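The Trouble With Things That Match

My sister-in-law moved into a new apartment last May, and within a week she had thrown out every cup she owned. There was nothing wrong with the cups. She had read an article saying that a kitchen full of odds and ends makes a person anxious, and that the cure was to own one set of everything in one color. She chose a gray called Varma, from a company called Werkodholm, and she now has eight gray plates, eight gray bowls and eight gray mugs, and she tells me she feels calmer.

I don't doubt that she feels calmer. I felt calmer after I bought a rowing machine. What I doubt is the reason she was given, and I have spent more of this winter than I should admit reading the people who give it.

The argument goes like this. Your eye has to work to sort out a shelf of different shapes and colors. Work is tiring. Remove the variety and you remove the work, and what is left over goes to your family, your career or your sleep, depending on who is selling. Sudheer Pillai, whose book on the subject my sister-in-law lent me with half the pages turned down, calls the leftover part "quiet capacity." He uses the term nearly 200 times. He never says how he would know if somebody had more of it.

I read the book with a pencil. Chapter two has a woman who replaced her dishes and then got promoted. Chapter four has a couple who stopped fighting after they bought matching towels. I would like to hear from the couples who bought the towels and kept on fighting. There must be a few. They don't get a chapter, and without them the ones who do get a chapter prove very little. People who buy new towels are often people in the middle of changing other things too, and I would look at the other things first.

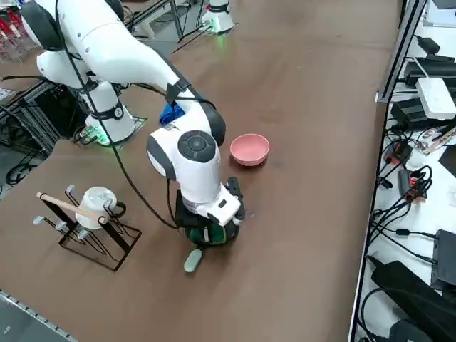
Color is where the matching people are strictest, and where I think they have it most plainly backward. Pillai wants one color per room, two at the outside, and he is hard on what he calls "nursery shades," by which he means anything you could name to a child. But color is how most of us find things. A pink bowl on a brown table is a thing you can put your hand on while talking to somebody else, and the same goes for a pale green handle sticking out from under something darker. Paint all of it gray and you have to look. My sister-in-law keeps her sugar and her salt in the same gray jar, side by side, and she has to lift both lids. If there is such a thing as quiet capacity, she is spending some of it there twice a day.

The reply I usually get is that she could label the jars. She could. Werkodholm sells labels, in gray. So first you pay to take the differences away and then you pay to have them put back in small type. I find it hard to see this as a system for saving effort. It looks to me like a system for selling jars.

There is a history here that the books skip. My grandmother had a matching service, nine place settings with a blue rim, and it came out when the priest visited and at funerals. The rest of the year we ate off whatever there was. Matching was for company. It said that the family could afford to have things standing idle in a cupboard, and everyone at the table understood that it said so. It would not have occurred to her that the blue rims were good for her nerves. If anything they were bad for them, as she washed them herself and would not let my uncle in the kitchen while she did it.

What has changed is that the company plates have become the everyday plates, and a show of means has been given a medical sounding excuse. I don't mind people showing off. I mind being told that my chipped brown mug is a symptom.

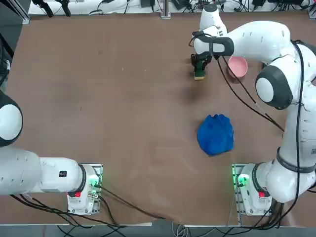
Then there is the matter of breakage, which any honest book about dishes would have to start with. A set is only a set until the first piece goes. When one of my mismatched bowls breaks I have one bowl fewer. When one of my sister-in-law's breaks she has a gap, and she minds the gap. She broke a plate in the fall and went to replace it, and the Varma gray had been dropped. There was a new gray called Brenero, a little warmer. She bought one and could tell it from the others across the room. She is now thinking about replacing the lot, and I would bet that somebody at Werkodholm is not surprised.

A friend who sells secondhand housewares tells me that she gets whole sets now, seven plates out of eight, hardly marked. Ten years ago people brought them in when a parent died. These days they bring them in themselves, for the lack of one plate. She prices them singly and the gray ones are slow to move.

I want to be fair. Some people do find a crowded shelf hard to look at, and if you are one of them I have no wish to crowd yours. Stacking is also easier when everything is the same size, a real advantage that Pillai gets through in half a sentence on his way to something about breathing. If the books said "these stack well and I like how they look," I would have nothing to write about. People are allowed to like gray.

But the claim is bigger than that, and it keeps growing. The follow-up volume, which is called Prirnano for reasons explained in a preface I did not get through, applies the same rule to clothes, to meals and finally to friends. There are 20 exercises. In the first one you are asked to take everything out of one cupboard, lay it on the floor and put back only what agrees with the rest. I tried it with the cupboard over my stove. Nothing agreed with anything, so I put it all back and made lunch.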